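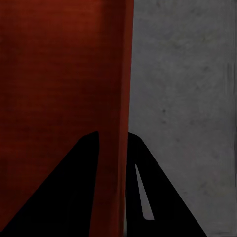
A deep brick red, seen very close, with darker patches toward the upper left.

Ikerov Home Planner Review: Four Months, One Big House, Zero Regrets

I should start by saying that I love house plans. I read them in bed. When we bought the old place on the edge of Dornovthorpe last year, the first thing I asked the agent for was a floor plan, and when she said there wasn't one I was almost pleased, because it meant I'd get to make it myself. So if you're looking for a cool and distant review of a home planning program, you may want to try another site. I've been living inside this one since January and I think it's terrific.

Some background on the house, so you know what I was asking the software to handle. It's 2,027 square feet on the main floor, with a later wing that meets the original building at an angle that isn't quite square to anything. There's a double-height hall with a gallery, a sunken living room, and a dining room with a bay window big enough to park in. Somebody in the past had serious money and very big ideas, and somebody after that had a drop ceiling and a staple gun. We want the big ideas back.

Setting up

You install it, you pick feet or meters, and you start drawing walls. I skipped the tutorial (I always do) and had the hall laid out before my coffee was cold. Walls snap together when they ought to and let go when you hold down a key, and that alone puts it ahead of Ansari, the program I used on our last house. Ansari wanted every corner to be ninety degrees and would quietly move my walls to make it so. Ikerov took the odd angle of the wing, asked me if I meant it, and left it alone after that.

Measurements can be typed in as you draw. You click where the wall starts, type the length, hit enter, and there's your wall. It sounds like such a small thing! But when you have a clipboard full of numbers and a husband at the other end of the tape measure calling out more of them, you want a program that keeps up.

One thing I wish I'd known on the first day: set your floor levels before you draw any stairs. I drew the steps down to the living room first and changed the floor height afterward, and the steps stayed where they were, hanging in the air like a little wooden cloud. Fixing it meant deleting them and starting over. It was my own fault, but a warning would have been nice.

Walking around in it

The 3D view is the part that will make your family come and stand behind your chair. You drop yourself into a room and walk with the arrow keys, and the eye height can be changed, so I set one up for me, one for my husband (he's much taller) and one for our daughter. From her height, the gallery railing we'd been planning looked like the bars of a jail. We changed it to something lighter that same evening.

Daylight is handled beautifully. You tell it where north is, roughly where you live, and what time it is, and then you drag a slider and the sun goes across your floors. We had been about to put the breakfast table in the bay, since that's where everyone says a breakfast table goes. Well, our bay gets nothing until past noon. The back corner of the kitchen, which we'd written off as a place for the broom closet, has sun pouring in at seven in the morning. The table is going there and the broom closet can have the dark side.

I'll admit the walking is a little slippery. You tend to slide past doorways and have to back up, and on the stairs the view bobs in a way that made me slightly seasick. There's a setting that turns the bobbing off, hidden under Display and then under Comfort. Turn it off.
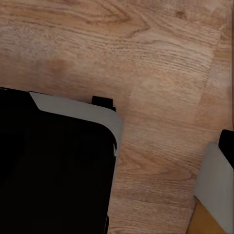
Materials are my favorite part of the whole program. The library has more than 500 finishes, and every one of them can be changed: lighter, darker, shinier, rougher, bigger pattern, smaller pattern. I went in for a floor and came out with a completely different kitchen. I'd been stuck on white for the island, and then I started playing with deep black and pale gray, like the two in the picture, where a smooth, slightly glossy black sits inside a flat, matte gray band and the gray goes around a broad rounded corner. I copied that onto the island (black front, gray edge, soft corners) and it looked so good that I sat there turning the model around for half an hour. The matte against the shine does all the work, and you don't need a single piece of fancy trim.

You can also bring in your own finishes from a photo. I did this with the old tile in our entry, and after some fiddling with the scale it was very close. Photos taken with a flash don't work well, so wait for a cloudy day and shoot near a window.

Furniture

This is the weakest section, and I say it with affection. Sofas and beds are fine. Kitchen cabinets are very good, with doors that open so you can see if they hit the refrigerator. But once you get into larger or grander pieces, the choices thin out fast. There is one grand piano, one long dining table, and a single chandelier that looks like it came from a hotel lobby. A house with a double-height hall needs a proper light in it! I ended up building mine out of plain shapes, rings inside rings, and it took an afternoon. I'm pretty proud of it, but most people won't want to spend an afternoon on a lamp.

Outdoor items are better than you'd expect. There are pergolas, low walls, pools you can draw in any shape you like, and trees that can be set by age, so you can see what the yard will look like when the maples have grown up and blocked your view.

Showing it to other people

Our architect, Houshang Ahmadpour, was polite when I told him I'd drawn the house myself, in the way a dentist is polite when you tell him you've been reading up on teeth. I sent him the export anyway. He opened it, checked a few of my walls against his own survey, and used my model for our first meeting. He redrew everything properly later on, of course, and you shouldn't think this program takes the place of a professional if you're moving anything structural. What it did was let us arrive with our minds made up on most of the rooms, so the meeting was short and cheerful.

The shared walkthrough link is the other thing I use all the time. You send it, the other person opens it in a browser, and they can wander around and leave notes pinned to the walls. My friend Banafsheh Heydari left me one in the upstairs bathroom that just said "where do the towels go?" There was no place for the towels. There is now.

The people at Sorthorpe, where we're ordering our windows, couldn't open the link on their office computers, so I printed the elevations for them. Printing works well, with the dimensions big enough to read, though you have to choose the paper size again for every sheet, and that gets old by the time you reach the back of the house.

Speed and crashes

My laptop is a middle-of-the-road one. With the full house loaded, all furniture showing and the sun turned on, it gets warm and the fan comes on, and turning quickly in the hall gives a bit of a stutter. Hiding the floors you aren't working on helps a lot. It has crashed on me twice, both times while importing a big photo, and the autosave brought everything back except the last wall.

Who should get it

If you have one small room to paint, you can find something simpler. If you have a whole house with strange angles, steps in odd places and rooms that were built to impress somebody, get this and clear your weekends. I'd give it 4 stars out of five, and the missing star is waiting for a second chandelier.

A note on the yard tools, as a couple of readers asked after my last post: yes, it does slopes. You draw contour lines and it drapes the ground over them, and you can set a terrace into a hill. I've only done our side lawn so far. The driveway is next, and I'll post the model when I've worked out where the turning circle goes.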